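家有小孩 » 收纳整理 » 大颗粒积木放大理石台面上玩,收纳和台面保养求意见

楼主 海带结二两
发表于 2019年8月

搬家以后玩具的位置一直没定下来,积木是最麻烦的一类,开个帖问问大家。

先说情况。家里积木都是大颗粒,主力是Aksoy的基础桶,买过两次,又接了亲戚家淘汰下来的一批,加起来500多块。颜色不多,黄、绿、蓝占大头,红色的另外放在一个箱子里,暂时没拿出来。孩子三岁,每天都玩,玩完基本不收。

原来在地垫上玩,夏天地垫闷,下面返潮,四月份就掀起来扔了。现在改在靠墙的一块石头台面上玩。台面是前任房主留下的,深棕色大理石,白纹很多,墙纸是我们后来自己贴的,Ollura的热带叶子那款,珊瑚粉底,师傅上门贴了一天。台面高度正好,大人站着收东西不用弯腰,孩子踩个脚凳也够得到。

用了一段时间,问题有三个:
一、积木收起来要不要分颜色。我想分,家里另一位觉得没必要。
二、石头会不会被塑料积木磨花。
三、墙纸贴到台面边上,擦台面的时候容易带到水。

台面和墙纸交界的地方是下面这样,两面墙碰到一起的那个角最难擦。

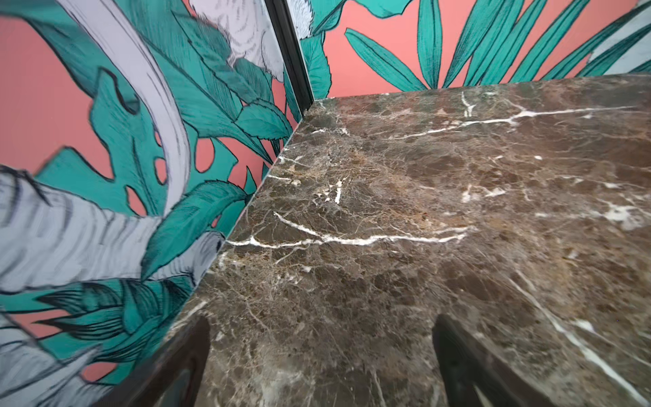
平时拿什么擦大理石台面?清水加几滴中性洗洁精,软布拧到半干擦一遍,再用干布收掉水痕。

这是装修师傅教的办法,我一直照做。想知道有没有更省事的,尤其是墙角那里。

2楼 灰兔子不吃草

先答台面。大理石最怕酸,醋、柠檬、除垢剂都别碰。塑料积木本身比石头软,磨不花,要防的是积木底下夹的沙子。孩子从外面回来口袋里有沙,掉在台面上,积木推来推去就等于在打磨。

我家窗台是浅色大理石,同样放玩具,三年下来有一片明显没以前亮,就是沙子蹭的。后来每次玩之前先拿干的除尘布抹一遍,再没有变坏。

分颜色我投反对票。三岁的孩子不会按颜色找积木,他要的是长的、短的、方的。按颜色分好,他找一块长条要翻好几个盒子。

3楼 五点半下班

不同意楼上。三岁刚好对颜色敏感,形状反而说不清楚。我女儿三岁的时候你让她拿“八个点的”她不知道是什么,你说拿绿的她马上就去拿。收的时候也一样,“绿的回家”一句话她就动了,说“把长的放一起”她站着不动。

而且大颗粒一共没几种形状,按形状分没多大意义,小颗粒才要按形状分。

4楼 灰兔子不吃草

回3楼:每个孩子不一样吧。我家的是男孩,两岁多就只认长短。颜色他认得,但是不用来找东西。

5楼 海带结二两(楼主)

谢谢两位。除尘布这个我记下了,沙子以前确实没注意过。

补充一下积木的种类:长条的、方块的、八个凸点的砖,还有少量薄板。薄板最讨厌,垫在最底下,桶倒空了还贴在桶底。

我试过一次按颜色分,从下班开始弄,到孩子睡觉还没弄完。主要慢在分的方法上,一块一块拿起来看,再一块一块放。后来想想应该先整桶倒在台面上,摊开,挑数量最多的颜色先拣走,剩下的就清楚了。黄色最好认,所以我一般从黄的开始。

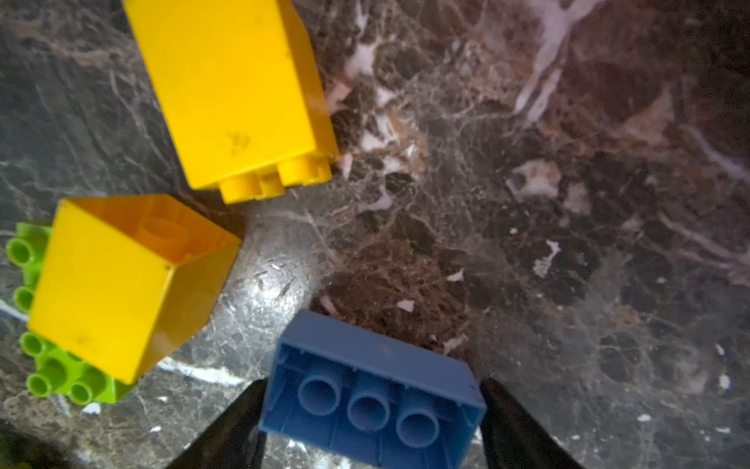
拣完黄的再拣蓝的,绿的不用拣,最后剩下的一把推进盒子就行。这样比三种颜色同时分要快很多。有一点要留意,方块容易扣着别的积木,底下空心,里面还会卡小东西,收之前最好翻过来看一眼。我从里面倒出过饼干渣、一颗扣子,还有一小团橡皮泥。

橡皮泥是真难弄,干在里面的管子周围,牙签剔了半天。

6楼 城南修表铺隔壁

橡皮泥放冰箱冷冻一晚上再剔,会变脆,一掰就下来。塑料积木冻一晚没事。

7楼 一锅白粥

橡皮泥同意6楼,亲测有效。

收纳我说说我家的做法。不分颜色,也不分形状,一个大布袋,四周有抽绳,摊开是一块圆布,拉起来是袋子。玩的时候摊开,玩完一拉,十秒钟结束。你们说的分颜色分形状,最后都是大人在分,孩子哪有耐心。大人每天分一遍,能坚持多久?

我坚持了两个星期就换布袋了。

8楼 五点半下班

布袋我也用过,缺点是找不到东西的时候孩子会把一整袋倒出来,声音很大,楼下来敲过门。楼主是在石头台面上,倒一次更响。

9楼 海带结二两(楼主)

对,声音是个问题。石头台面上倒积木很吵,早上七点倒一桶全家都醒。现在规定吃完早饭才能玩。

布袋摊开的直径是多少?我这个台面进深不大,怕铺不开。

10楼 一锅白粥

我那个摊开有一米五,你台面应该是放不下的,适合地上用。有小号,不过小号装500多块够呛。

11楼 盒子控小陈皮

看到收纳我来了。推荐前面敞口的格子盒,就是超市放糖果那种样子,前面开口低,后面高。好处是孩子不用掀盖子,看得见里面有什么,往里扔也容易扔准。

我买的是Zarkgate的,可以左右扣在一起,两个三个连起来都行,颜色能自己配。一套216元,不算便宜,但是用到现在没裂。放台面靠里,前面留出来玩。

买之前一定量进深。盒子深37厘米的那款放我家台面上,前面剩不下什么地方,退掉换了浅的。

12楼 海带结二两(楼主)

谢谢11楼。敞口的盒子我手头也有几个,灰的黄的都有,放在台面靠里的位置,目前就是随便用。看你这么一说,可以正经给它们安排一下。

昨天又倒了一部分出来重新试,先不管形状。

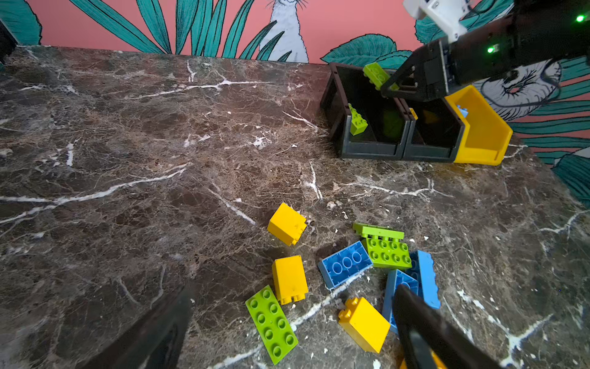
黄、绿、蓝三色大颗粒,后面一排是敞口盒

我的想法是黄积木进黄盒子,另外两种颜色进灰盒子,一格一种。黄的对黄的,孩子不用教。灰盒子上打算贴色点,绿的贴绿点,蓝的贴蓝点。不知道贴纸会不会被抠掉,估计会。

13楼 灰兔子不吃草

贴纸肯定会被抠。你直接粘一块积木在盒子上,绿的粘绿积木,蓝的粘蓝积木,双面胶粘牢,抠不动。

另外还是坚持我的观点,你分好以后观察一下他怎么找,要是每次都把三个盒子全倒出来,就说明颜色没用。

14楼 盒子控小陈皮

13楼粘积木的办法好,不过别用普通双面胶,夏天会化,流到盒子上很难清。用蓝丁胶或者无痕贴。

15楼 老杨树下乘凉

我说点别的。大家都在讲怎么分,我觉得先减量。500多块大颗粒给一个三岁的孩子太多了,他一次用不到那么多。我家是留一小盒在外面,剩下的装箱放柜顶,过一阵换一批。外面的少了,怎么收都快,分不分颜色也没人在意了。

16楼 五点半下班

减量同意一半。平时搭小东西够了,可是他想搭一个大的时候会缺,缺了就哭。我家周末把整箱拿下来,平时只放小盒。

17楼 一锅白粥

赞成15楼。而且亲戚给的那批最好单独检查一遍,旧积木有的咬不紧,混在一起孩子搭着搭着就散,会发脾气。

18楼 海带结二两(楼主)

15楼说得有道理,这个我准备做。先拿出来一部分,剩下的装箱。

17楼提醒的也对,旧的那批确实有松的,表面也有些擦痕和黑点。擦痕不影响玩,松的我打算挑出来。挑的办法是拿一块新的去扣,拎起来晃两下,掉下来的就不要了。

19楼 城南修表铺隔壁

旧积木要先洗。装洗衣网袋里,温水加一点洗洁精泡着,搓一搓,冲干净,倒扣着晾。方块里面积水,要甩。千万别用开水,大颗粒壁薄,会变形,变形以后就是你说的那种松。

20楼 盒子控小陈皮

洗衣机也可以,网袋扎紧,轻柔模式,冷水,不脱水。我一直这么洗。

21楼 城南修表铺隔壁

洗衣机不推荐。我洗过一次,网袋拉链开了,积木在里面打,滚筒门的玻璃上多了一道印子。手洗也就多花二十分钟。

22楼 盒子控小陈皮

拉链头用皮筋绑住就不会开。各家情况不同,我洗了好几年没出过事。

23楼 石头缝里一棵葱

做过几年石材护理,回答一下楼主第二和第三个问题。

深棕色带白纹的大理石,白纹的地方往往比底子软一点,有些纹路是天然的裂隙,工厂里灌过胶。平时用没有问题,别在白纹位置砸硬东西就行。塑料积木随便玩。金属小汽车要当心,轮轴会刮。

光泽还在就不用重新抛光。可以一年做一次防护剂,我以前给客户用Sturniton的渗透型,涂完等二十分钟擦干净,别留在表面,留在表面会发花。拿不准就先在角落试一小块。

判断要不要做防护也简单,滴几滴水在台面上,过十分钟擦掉,石头颜色变深了就说明吸水,该做了。

墙角那里,贴墙纸的时候最好在台面和墙之间打一道透明密封胶。没打的话水会从缝里渗进去,墙纸下沿慢慢发黄起翘。楼主看看你家打了没有。

24楼 海带结二两(楼主)

专业。刚去看了,后面那道缝好像打过一点,左边靠墙那条摸着没有。墙纸下沿目前没起翘。是要买中性玻璃胶吗?

25楼 石头缝里一棵葱

要中性的,并且要标明石材可用。普通硅酮胶里的油会渗进大理石,边上出一圈黑印,洗不掉。打之前两边贴美纹纸,打完趁没干就撕。墙纸那边的美纹纸撕的时候慢一点,往胶缝方向撕,别把墙纸表面带下来。

26楼 灰兔子不吃草

学到了。我家窗台边上就有一圈黑印,一直以为是脏。

27楼 老杨树下乘凉

墙纸贴那么花,积木颜色又亮,收东西的时候眼睛不累吗?我家儿童区全部刷白,就是为了看着清楚。

28楼 海带结二两(楼主)

回27楼:墙纸是孩子挑的,上面有动物,他很喜欢,每天指着跟动物说话。台面颜色深,积木放在上面反而很显眼,黄的绿的一眼就能看到。倒是以前浅色地垫上,黄积木不容易看清。

蓝的稍微差一点,晚上灯光暗的时候容易漏掉一两块。

29楼 五点半下班

晚上漏收的话,加一盏台灯侧着照,积木有影子就好找了。

30楼 海带结二两(楼主)

过了几天,来汇报一下。

旧积木洗过了,手洗的,松的挑出来一小袋。装箱放柜顶的占大半,外面留的不多。

盒子也换着试了几种摆法。敞口盒放左边,放右边,都试过。还试了一个黑色的双格盘,放在台面最里面靠后墙的位置,两个格子并排,比敞口盒矮,大人看着整齐。积木还是先倒在中间,再往里收。

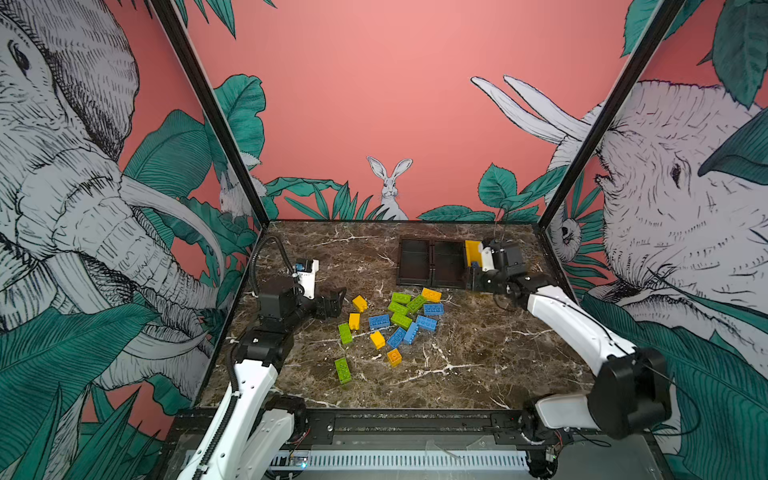

双格盘只有两个格子,三种颜色怎么放?把块数多的两种颜色各占一格,第三种单独用一个黄色敞口盒装,摆在盘子旁边。

试下来双格盘的缺点是浅,堆高了会往外滚。优点是孩子站在脚凳上能看到底,不会漏。如果外面只留一小部分积木,双格盘够用;全部拿出来的话还是得用敞口盒。

关于分颜色,结果是一半一半。黄积木他每次都放对,绿的和蓝的会混。找的时候,13楼猜中了,他找长条的时候会把蓝的整格扒出来。不过没有把三个全倒掉。

31楼 灰兔子不吃草

那就是我说对了一半,3楼说对了一半。

32楼 五点半下班

行吧。不过我觉得绿和蓝混也可能是色点贴得不明显,你粘积木了吗?

33楼 海带结二两(楼主)

还没粘,先用的贴纸,第二天就被抠掉了。这周末换积木粘。

34楼 一锅白粥

所以还是布袋。

35楼 盒子控小陈皮

楼上别推布袋了,人家台面放不下。

楼主那个双格盘如果怕滚出来,可以在前沿贴一条硅胶防撞条,一厘米高就够。不影响拿。

36楼 石头缝里一棵葱

提醒一句,盘子和盒子底下垫几个软脚垫再放大理石上。推盒子的时候底下要是夹了渣子,比积木厉害得多,盒子重。台面上的碎屑先扫掉再推。

37楼 海带结二两(楼主)

脚垫家里有,装椅子剩下的毛毡垫,可以用吗?

38楼 石头缝里一棵葱

毛毡容易藏沙,用透明的硅胶粒更好,脏了能擦。

39楼 海带结二两(楼主)

收到,硅胶粒和石材用的中性胶一起买。胶准备等家里没人的那天打,要晾一天,不能让孩子去摸。打完再来更新。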